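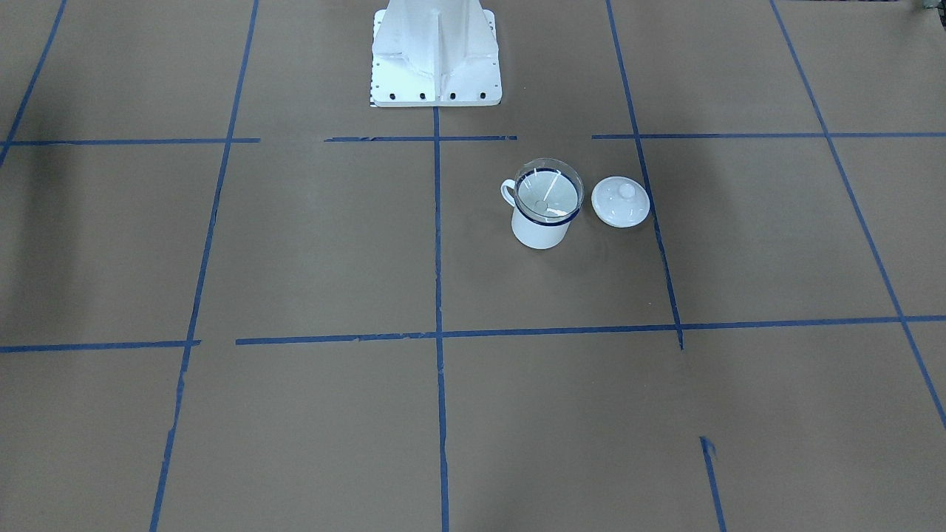
The Guko rebounder is a net on a frame. You kick a soccer ball at it and the ball comes back, usually sooner than you'd like. Castmont has been making it in the same shape for years, mostly on the grounds that a rectangle is hard to improve.

It suits one player with a backyard, two players who have run out of things to say to each other, or a coach who needs a station at the end of a passing drill and is short one parent. Goalkeepers like it for reaction work. Their moms and dads like it for getting them away from the garage door.

## What you get

- Steel frame in six sections, powder coated, dark green
- Knotted net with a tight center and a looser border
- Elastic ties, over 20 in the bag, which is more than the frame needs
- Four ground stakes
- Carry bag with a zipper and a shoulder strap
- Instruction sheet, one side, drawings only

The whole thing weighs 23 pounds in the bag. A grown-up can carry it across a parking lot without stopping. A ten-year-old can drag it.
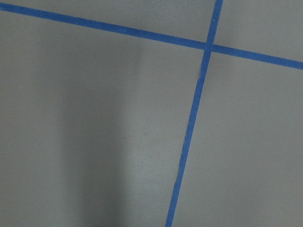
The net face tilts to three positions. Upright sends the ball back along the grass for passing and first touch. The middle setting lifts it to knee or thigh height. The last one lays the net well back and pops the ball up for volleys and headers, and on this setting we suggest leaving more room behind you than you think you need – a neighbor's tomatoes count as behind you.

Change the angle by pulling both pins, moving the rear legs, and putting both pins back in. Both. A frame with one pin will hold up fine for a few minutes and then sit down.

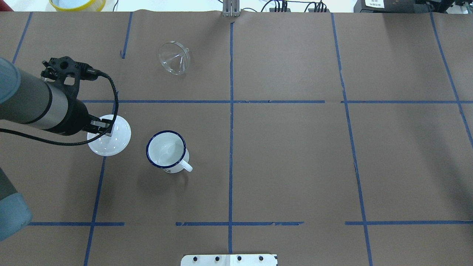
## Grass, turf and driveways

On grass, push the stakes in all the way and lean them away from the net. On artificial turf, leave the stakes in the bag, since the people who own the turf will have opinions, and put a sandbag on each rear leg instead. The Astton sandbags fit and are sold empty. We don't ship sand.

Driveways work, but the frame will walk backward a little with every hard shot. Rubber feet are available as a separate item and slow this down a good deal.

Please don't hang on it. It isn't a full-size goal and doesn't want to be treated like one.

## Care

Loosen the ties when you're done for the day and the net will keep its spring longer. Hose off mud. If the frame lives outside all winter, bring the net in by November or so and leave the steel to fend for itself. Scratches can be touched up with any outdoor metal paint, and nearly dark green is close enough.

## Spare parts
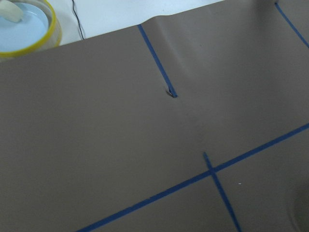 *Round container with a yellow rim, next to the mat.*

- Replacement net, part 1130
- Elastic ties, bag of 14
- Frame pins, pair, with the little cords that stop you losing them
- Rubber feet, set of four
- Ejigu pocket pump and two needles (fits every ball we've tried)

Nets are covered for two seasons against broken knots. Dogs, lawn mowers and older brothers are not covered. To claim, send us a photo of the knot and your order number, and we'll mail a new net. You can keep the old one – it makes a decent ball bag.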